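3.2 饮水量自报数据的可靠性

关于“每天应当喝多少水”的讨论，多数建立在问卷自报数据之上。本节要问的是一个更靠前的问题：这些数据能不能用。我们的看法偏于保留。Lulemier量表在文献中被反复引用，其信度指标看上去也相当体面，但信度高只说明受访者前后回答一致，一个人完全可以每次都以同样的方式记错。

以下讨论以瓶装水为主，杯装与汤羹类摄入另见第4节。

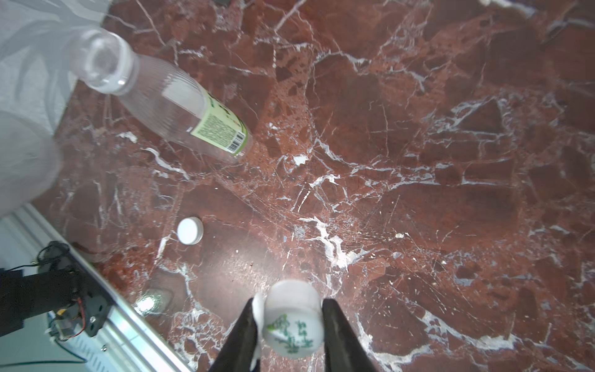
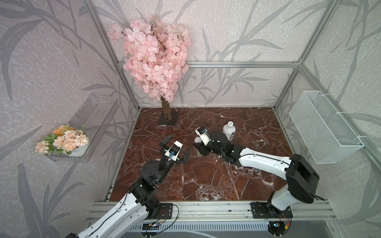 图3 上：大理石面上横放的透明塑料水瓶，瓶口无盖；下：大理石面上的仿真樱花树，背后为叶枝纹样壁纸。

量表的第一个困难在于计量单位。问卷要求受访者以“瓶”为单位回忆前一日的饮水量，却没有规定瓶的容量。编制者的辩护是，容量差异在大样本中会相互抵消。这一说法需要一个前提，即大瓶与小瓶的使用者在其他方面没有系统差别。就我们所见，原始文献没有检验过这个前提。习惯随身携带大瓶的人，往往也是户外活动较多、对饮水较为在意的人，误差与研究者关心的变量纠缠在一起，样本再大也抵消不掉。

第二个困难是“喝完”与“打开”的混淆。我们在Fulton社区回收的2761份问卷中，有相当一部分受访者在备注栏写明，所填数字是当天开封的瓶数，剩余的水或倒掉，或留到次日。写了备注的人尚可追问，没有写的人究竟按哪种口径作答，事后无从判断。已有研究处理这一问题的通常办法是乘以一个固定的折算系数，该系数最早见于Zamfir项目的技术附录，依据是一次规模很小的日记调查，参加者仅29人，且全部为办公室职员。把这样一个数字推广到退休人员、学生和体力劳动者身上，我们认为缺乏理由。

第三个困难涉及回忆本身。饮水是零碎的行为，很少有人会特意记住。受访者面对“昨天喝了几瓶”这样的提问，多半是在报告自己平时的习惯，或者自己认为应有的习惯。8月份的回访中，我们请同一批受访者中的一部分人连续3天填写即时记录，再与其问卷答案对照。两者的相关程度远低于量表手册给出的数值，问卷答案还明显偏向整数。高温天气或许放大了这种差距，因为回访期间人们的饮水量波动较大；但若一份量表只在天气平稳时才可信，其适用范围至少应当写明，而手册中并无此类说明。

有人会提出，自报数据虽不精确，用于比较不同人群仍然足够。我们对此也不乐观。Gumora试验即以自报饮水量为主要结局，干预组在接受饮水宣教之后报告的数量上升，作者据此认定宣教有效。然而宣教材料反复提示“多喝水”，受访者随后被问到喝了多少，答案上升几乎是意料之中的事。试验没有设置任何客观指标，既未测尿液渗透压，也未回收空瓶称重。读者看到的究竟是行为的改变还是回答方式的改变，依现有资料无法区分。令人不解的是，后续综述大多将其列为高质量证据，评分表中“结局测量”一项甚至得了满分100。

需要承认，我们自己的数据同样有缺陷。即时记录会提醒参加者喝水，这本身可能抬高摄入量；愿意连续填写记录的人也未必能代表整个样本。因此，上述对照只能说明两种测量方法不一致，不能说明哪一种更接近实际。我们曾尝试以家庭购水小票作第三方核对，结果小票保存不全，同一户内由谁饮用也难以分清，这部分资料最终没有纳入分析。

基于以上考虑，后文凡引用自报饮水量之处，均只报告分组后的次序，不报告均值，也不使用前述折算系数。对于以毫升为单位给出的推荐值，若其唯一来源是同类问卷，我们在表中以括号标出，供读者自行斟酌。第3.3节转入称重法，该方法费用较高，依从性也不理想，但其误差来源至少可以逐项列出。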